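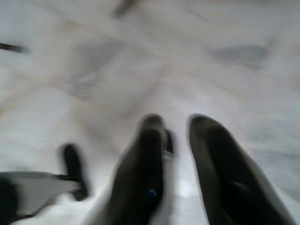

Somebody at Festcombe last April told me that pale stone floors are only for people who never eat, cook or own a dog, and I've been arguing with that remark in my head ever since. So that's my talk tonight, folks!

(Pause. Let the dog owners grumble.)

Okay. Marble, or anything marble-like. I love the stuff. White, very pale gray, a bit of faint veining running across on the diagonal, those softer dark patches that you stop seeing after a week. I mopped one for 11 years in the Plimel house and I'd do it again – mostly.

What I got wrong first: vinegar. Don't! Real marble etches, and you get a dull spot that no amount of rubbing will shift. Ask me about the salad dressing if we have time.

What I do now is dry dust mop, then warm water with a little pH-neutral cleaner, then a towel. Yes, a towel, on your knees or under your foot (I skate around on mine). Skip the towel and you'll see streaks at sundown.

Slide 3 is the money one. The Flallen hallway quote came in at $2,967 for a full polish. They'd only asked for it to look clean! We tried the towel first, and they put off the polish.

Hand around the 12 sample tiles here. Get them back before the break – I lost two at Oyewole.

Then questions. Grout goes last or we'll be here all night.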